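News / Press releases / Rekix opens its simulation lab to visitors

Rekix opens its simulation lab to visitors

TORNBY, February 17, 2018 — Rekix will hold an open day at its Tornby office in March, giving the public its first look at the simulated rooms in which the company prepares household cleanup tasks for robot arms. The event has 200 free places. Visitors will be able to watch tasks run live, steer a simulated arm themselves, and talk with the people who build the rooms.

The open day follows a demonstration held at the same office this week for local teachers, housing managers and two classes from the Skitedlow technical college. That session covered a single room, a small bathroom, and the things that people leave in one. Guests sat in front of a wall screen while Rekix staff ran the arm through the room, stopped it when asked, and answered questions.

"People expect to see a factory," said Kojo Opoku, who leads the simulation group at Rekix. "We show them a bathroom with a shoe in the wrong place. They understand the problem right away, and then they start asking good questions."

The software used in the demonstration is called Quansah. It holds a library of 1,211 household objects, which staff can place in a room in any arrangement, including arrangements that make little sense. A cup of coffee may stand next to footwear. Paper may be twisted up and left where it is hard to reach. The arm has to work around whatever it is given.

Much of the discussion this week was about grip. Soft and irregular things are difficult for a gripper with two fingers, and crumpled newspaper came up again and again. It has no fixed shape, its edges are ragged, and the part the gripper holds says little about where the rest of it will go. In a crowded space the far end of a roll can touch something else, such as the rim of a cup, while the fingers themselves are well clear. 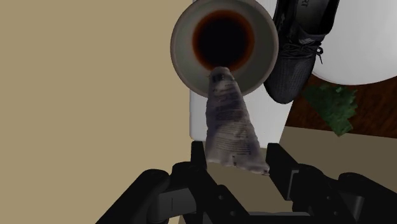 What visitors will see

The open day will run as a series of short sessions. Each one starts with a brief talk on how a simulated room is put together, followed by a live run on the wall screen. The person at the controls will explain what the arm is being asked to do and which measurements the software is keeping. Runs will not be rehearsed. If an object slips or a cup goes over, the session carries on from there and the group talks through it.

After the live run, visitors can move to one of 2 hands-on stations. A station consists of a screen and a hand controller, with a staff member beside it. Visitors choose a room and an object and try to pick the object up. No experience is needed, and children can take part with an adult. The station records nothing about the person using it.

A third part of the office will be set aside for questions. Staff from the object library will be there to show how an ordinary item is turned into a digital one. This takes longer than most people think. A plate is simple. A sneaker takes more work, with its laces, its sole and its knit upper, and a head of lettuce more again. Each object also needs a weight and a surface friction, and these are checked by hand before the object goes into the library.

Liquids will get a session of their own. Carrying an open container is one of the harder things Rekix asks of the arm, and teachers at this week's demonstration asked for more on the subject than there was time to give. The difficulty depends on the container as well as the contents. A mug has a handle and fairly straight sides. A wide metal bowl has to be taken by the rim, and a small change in the angle of the wrist becomes a larger one at the other side of the bowl. The arm also has to know what is underneath, which in the bathroom may be a floor, a tank lid or somebody's good shoes.

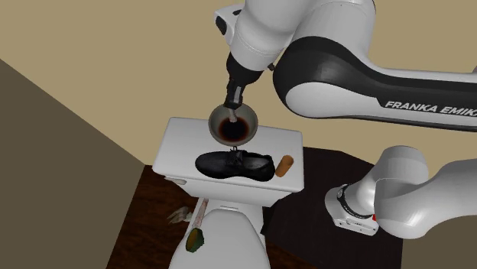 Opoku said the company had learned to let people argue about these things. "One of the housing managers wanted to know why we don't just tell the arm to go slower. We do tell it to go slower. Then it takes so long to clear a bathroom that no one would want it in the building. Somewhere between those two is a speed that works, and we are still looking for it."

Simulation lets the group try an arrangement many times over with small changes and without breaking anything. It also has limits, and Rekix says the open day will be clear about them. Liquid in a simulated container does not behave exactly as coffee does in a real one. Paper is worse. A grasp that looks sound on the screen still has to be tested on physical equipment before anyone can rely on it, and the current version of Quansah is a tool for preparing those tests. Rekix is not selling a household robot and has no date for one.

Feedback from the first session

Guests this week were asked to fill in a short form before they left. Several wanted the talk to be shorter and the live run longer, and the March program has been changed to suit. The students asked to see the arm's view of its own gripper beside the wider view of the room, so both will be shown during each run. One teacher pointed out that the commentary used the word "pose" for ten minutes before anyone said what it meant. A one-page list of terms will be handed out at the door.

The college has asked to bring more students later in the spring — details will be settled between the college and Rekix once the open day is over.

Practical information

The open day is free, but places must be booked in advance. Booking is by phone or through the events page on the Rekix website, where the date in March and the session times are listed. Groups of more than six are asked to call first so that they can be spread over two sessions.

The Tornby office is on the ground floor and has step-free access from the parking lot. Seating is provided for the talks. One session will have sign language interpretation, and visitors who would like a place in it should say so when they book. Coffee and sandwiches will be available in the front room. Food and drinks cannot be taken to the hands-on stations.

Reporters who wish to attend should contact the Rekix press desk before the day. Interviews with Kojo Opoku and members of the object library can be arranged in the morning, ahead of the first public session.

About Rekix

Rekix develops simulation software for robot arms that handle everyday objects. Its work is centered on cleanup tasks in homes and shared housing. The company is based in Tornby, where its engineering, object library and support staff share one office.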